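Skevia Retail, Prandmont store — walk-through safety checklist
Date: Jun 22, 2026
Done by: Fuad Alemneh
Copy to: Gadisa Dinsa, store manager
Marks: OK / FIX / N/A. Comments under each line, sorry for the shorthand.

1. Entrance and front mat
FIX
Mat edge curling on the left, caught my shoe twice. Tape won't hold it, we tried that in March. Order the heavier one from Dolska. Doors open and close fine, sensor picks up a cart and a kid-height reach both.

2. Floors, main aisles
OK
Clear the whole length. One sticky patch by the drinks cooler, mopped while I was there, wet sign out. Sign was in the back under the coats — it needs to live by the mop.

3. Aisle shelving and stock
OK, with notes
Shelf units level, feet all touching the floor. No sharp edges on the front lips. Anything round goes upright or it rolls, told the late crew this already. Heavy stuff below waist height please, the oil jugs were up top again.

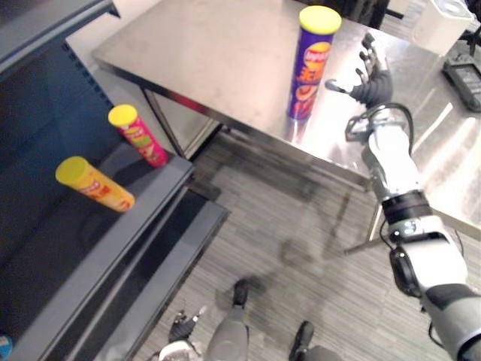

Price strips: a few loose ones in pet food, clip them back on before they end up on the floor. Load labels missing on the end units. Mekonnen, who fitted the shelving, can send new ones, ask for 6. Until then don't add weight to the ends.

4. Exits
FIX
Rear exit had two pallets in front of it. Moved them myself. Third time this year Gadisa, we need paint on the floor or somthing. Exit light on, push bar works, door opens all the way. Side exit OK.

5. Fire extinguishers
OK
All on their hooks, pins in, needles in the green. Tag on the one by the bakery is hard to read, rewrite it.

6. Electrical
FIX
Extension cord running under the mat at register 2. Has to go. Cooler plug is warm but not hot, get it looked at. Panel door closed, clear space in front. The 2,000 watt heater in the office is on a power strip — no. Straight to the wall or take it home. 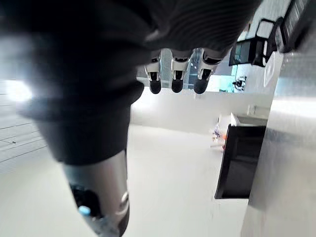
Also the outlet by the coffee machine, cover plate cracked. Put it on the same call so we pay one visit only.

7. Stockroom
FIX
Stacked too close to the sprinkler heads on the back wall. Bring it down one box all along. Step ladder good, feet good, label readable. The old ladder with the bent rung is STILL here. Cut it up or it will get used.
Rack limit sign says 1,000 lb per level, fine for what is on there now.

8. Hand truck and pallet jack
OK
Jack brakes ok. Hand truck tire soft, pump it up.

9. First aid
FIX
Box is where it should be. No medium bandages, burn gel out of date, gloves nearly gone. List taped inside the lid, please buy off the list and not from memory. Eye wash fine.

10. Upper shelves and reach
OK
Front rows pulled forward, nothing hanging past the lip. Keep the step stool in the aisle cupboard, I saw someone standing on a crate for the top shelf. Spoke to them, no write up. 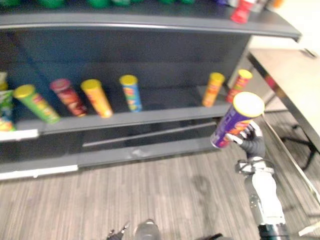
11. Lighting
FIX
One tube flickering over frozen, one out in the staff hallway. Parking lot not checked, was daylight. Someone on close please look and text me.

12. Staff training
OK
Lifting talk signed by everyone except the 5 new starters. Get there signatures before next delivery.

To do first: rear exit, register cord, heater, old ladder. Rest within two weeks. I'll come back and check those first four myself, no need to send photos.

F. Alemneh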